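Abschnitt 4: Eigene Beispiele aufnehmen

Wenn du die Abschnitte 1 bis 3 durch hast, sitzt die Kopfhalterung, das Aufnahmegerät ist mit deinem Tavham-Konto verbunden und das Testvideo liegt im Ordner »Probe«. Jetzt kommt der Teil, der mir am meisten Spaß macht: du machst ganz normale Hausarbeit, und das Modell lernt daraus, was Hände so tun. Ich habe selbst lange mit der Skalau-Halterung aufgenommen und schreibe hier auf, wie ich es mache. Wo das offizielle Protokoll strenger ist, steht es dabei.

4.1 Vor der ersten Aufnahme

1. Such dir eine Aufgabe aus der Liste in der App aus. Für den Anfang nimm etwas, das du im Schlaf kannst: Tisch abwischen, Besteck einräumen, Handtücher falten. Die Aufgaben mit Stern (Knoten, Reißverschlüsse, alles mit Klebeband) heb dir für später auf.

2. Lade den Akku voll und schau nach dem freien Speicher. Unter 20 Prozent Akku startet die Aufnahme zwar noch, bricht aber gern mittendrin ab, und eine halbe Aufgabe wird beim Hochladen aussortiert.

3. Setz die Halterung auf und zieh das hintere Band fest. Wenn du nickst und das Bild in der App hinterherwackelt, noch eine Raste weiter.

4. Streck beide Hände so vor dich, als würdest du gleich arbeiten. In der Vorschau müssen beide Hände bis zum Handgelenk zu sehen sein. Bei mir saß die Kamera anfangs immer zu hoch, ich hatte wunderbare Aufnahmen von Küchenwänden.

Hinweis: Ringe und Armbanduhren darfst du tragen, sie müssen dann aber die ganze Sitzung über dranbleiben. Nicht zwischendurch ablegen!

4.2 Eine Aufgabe aufnehmen

1. Tippe auf »Start« und warte den Doppelton ab. Erst danach loslegen.

2. Halte beide Hände kurz offen ins Bild, Handflächen nach unten. Daran erkennt die Software später den Anfang.

3. Führ die Aufgabe in deinem normalen Tempo aus. Bitte nicht extra langsam – das war mein größter Fehler in den ersten Wochen, und Esperanza Soler aus der Datenprüfung hat mir die halbe Serie zurückgeschickt. Man sieht so einer Bewegung an, dass sie gespielt ist.

4. Schau dahin, wo deine Hände arbeiten. Klingt banal, aber wer beim Wischen aus dem Fenster guckt, nimmt eben das Fenster auf.

5. Zum Schluss wieder beide Hände offen zeigen, dann »Stopp«.

Besonders gefragt sind zurzeit Aufgaben, bei denen beide Hände verschiedene Dinge tun. Eine Hand hebt an, die andere wischt, solche Sachen. Davon hat das Modell viel zu wenig gesehen, und es sind ja genau die Griffe, über die wir selbst nie nachdenken. Nimm also ruhig die Variante, bei der etwas im Weg steht, und räum den Tisch nicht vorher leer.
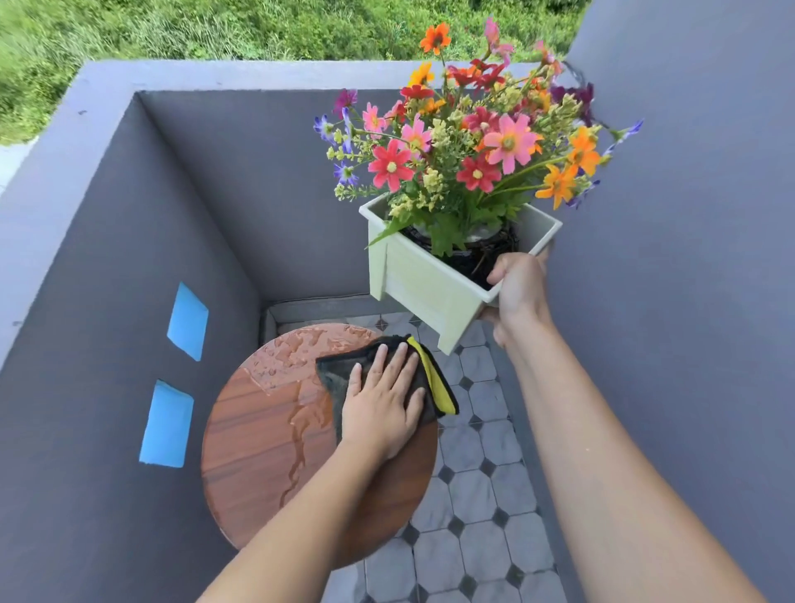

Misslungene Versuche sind übrigens kein Grund zum Abbrechen. Rutscht dir der Lappen weg oder musst du zweimal zugreifen, mach einfach weiter, bis die Aufgabe fertig ist. Korrekturen sind als Beispiele richtig wertvoll, und Constanza Aravena, die unsere Aufgabenliste pflegt, sammelt sie inzwischen sogar in einer eigenen Kategorie. Abbrechen solltest du nur, wenn jemand ins Bild läuft, der nicht zugestimmt hat, oder wenn etwas kaputtgeht.

Achtung: Auf nassem Boden nicht mit aufgesetzter Halterung rückwärts gehen. Das Sichtfeld nach oben ist eingeschränkt, und man merkt es erst, wenn man irgendwo anstößt.

Achtung: Die Kamera ist nicht wasserdicht. Sprühflaschen immer vom Kopf weg halten, und draußen bei Regen wird nicht aufgenommen.

4.3 Abwechslung hineinbringen

Eine Aufgabe zählt als vollständig, wenn du sie 9-mal aufgenommen hast. Bitte nicht neunmal dasselbe! Zwischen den Durchgängen änderst du jeweils eine Sache:

– anderer Ort: Küche, Flur, Balkon, Terrasse
– anderes Licht: morgens, abends, Lampe an oder aus
– anderer Gegenstand: Schwamm statt Tuch, Schüssel statt Topf
– andere Hand zuerst

Ich schreibe mir die Änderung vorher auf einen Zettel, sonst lande ich doch wieder am Küchentisch. Draußen lohnt sich vor allem der späte Vormittag. Bei tief stehender Sonne regelt die Kamera ständig nach, und die Hände werden mal dunkel, mal überstrahlt.

Hinweis: Ein einzelner Durchgang sollte mindestens 40 Sekunden dauern. Wenn du schneller fertig bist, nimm eine größere Fläche oder mehr Teile.

4.4 Beschriften und hochladen

1. Öffne den Durchgang in Goicoechea (so heißt das Beschriftungsprogramm, man gewöhnt sich dran).

2. Schreib einen Satz pro Handlung, in der Gegenwart und mit Angabe der Hand. Also etwa: »Linke Hand drückt das Tuch auf den Tisch, rechte Hand hebt den Blumenkasten an.« Nicht: »Ich putze.«

3. Setz die Marken für Anfang und Ende jeder Handlung. Auf das einzelne Bild kommt es nicht an, auf die halbe Sekunde schon.

4. Prüf, ob Gesichter, Briefe oder Bildschirme zu sehen sind. Wenn ja, markiere die Stelle mit »Privat«, dann wird sie vor dem Hochladen unkenntlich gemacht.

5. Klick auf »An Stukby senden« und lass das Gerät im WLAN, bis der Balken grün ist. Bei langen Sitzungen mache ich das über Nacht.

Gelöscht wird auf dem Gerät erst, wenn die Bestätigung da ist. Kommt nach einem Tag keine, schau in Abschnitt 6 unter »Upload hängt«.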